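Stultuseck open day: anybody else go?

Forum index > Automation > Shows, visits and open days

gearlash_tom
Posted November 15, 2024

So I finally made it out to the Filtumov open day at their Stultuseck building. I've been meaning to go since June, when they first put the sign-up page online, and then I kept forgetting about it. Parking is terrible, by the way. I ended up behind the tile place and walked back along the road.

They split us into groups at the door and ours got the pick and place bench first, which made me happy because that was the part I came for! One arm, white tables, a couple of cubes and a couple of plates. Purple cube goes on one plate, teal cube goes on the other, and then somebody puts them back and it starts over. I know how that sounds, but I stood there way longer than I meant to (my group left without me and I had to catch up at the coffee).

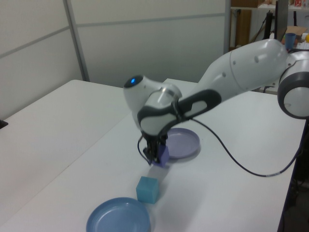

What got me was how slow it was right before it let go. I run a line at work where everything slams around all day, so watching something ease down over a plate like it was setting a baby in a crib was kind of a treat. The woman running the bench said they'd done 206 runs of it that week and she was pretty open about the ones that went wrong. I liked her a lot more for that.

The second stop was the Pumano cell, behind glass, and I couldn't hear a word over the blower. Skip it if you're short on time.

millrat77
I was there in the morning. Gotta disagree on the cube thing, sorry. I drove 2 hours and that bench was the big draw on the flyer. Cubes on plates. My nephew's school has a kit that does that. The Pumano cell was doing real cartons at real speed and I thought it was the only thing worth the gas.

gearlash_tom
Cartons that all look the same and come down the chute facing the same way, though! She moved the plates between runs on ours and the arm still found them. Your nephew's kit do that?

millrat77
No, but she moved them maybe a hand's width. Call me when it can dig a greasy bracket out of a tote.

sorrelbench
Sort of on both sides here. The task is a toy, sure, but you can see what's going on with it, and I brought two people from accounting who have to sign off on this stuff. They got more out of the cubes than out of the whole rest of the tour. Behind the glass they just saw a machine being fast.

Did anyone get a price out of them? I asked about the arm and got a brochure.

hex_and_washer
The guy at the Hao table told me around 3000 for the gripper side of what he was selling. No clue if that's close to what Filtumov had on the bench. He wouldn't talk about arms at all.

My gripe is the cable. I've killed 3 wrist cables on ours from letting them lie on the table and get dragged around, and then I walk up to the demo bench and there's a long black one lying right across the top in a big curve. I said something and she laughed and said it was on her list.

gearlash_tom
Ha, I completely missed the cable until I read this. Too busy staring at the little blue light on the wrist. Did she say what she was going to do with it? I've been thinking of clipping ours up along the arm but the clips I tried pop off.

hex_and_washer
Velcro straps, she said, two of them, with plenty of slack at the wrist. I use the same thing now. Don't pull them tight or you're back to buying cables.

millrat77
OK, the cable talk is more useful than anything I heard on the tour. What width strap?

hex_and_washer
The narrow ones, from the garden aisle. I'll measure when I'm back in the shop.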